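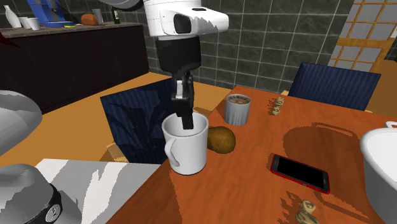
Onell Uniyal
Features writer and very occasional coder

It's seven on a Wednesday evening, and I've just spent 5 minutes trying to get a robot to pick up a mug. A white mug, on a lovely long wooden table, with a phone and a cup of something frothy nearby, and all of it on a laptop screen! Welcome to the Pundness robotics club, where I've come along as the oldest beginner in the room (by a good few decades, I suspect).

The students are getting ready for the Trona Cup in July, and every round of it is run in simulation. You write your code, press go and hold your breath. The arm comes down from above, fingers open, and what happens next depends on your sums. Mine were dreadful. My first go sailed straight past the handle and my second shoved the mug clean off the table, which got a cheer.

What I hadn't expected was how chatty it all is. People wander over, peer at your screen, pinch a biscuit and tell you your wrist angle's wrong. There's a £600 prize for the winning team, and the talk is already of spending it on a real arm – or pizza, depending on who you ask.

I did get my fingers inside the rim in the end. Lifting it is next week's job, and I've already put my name down.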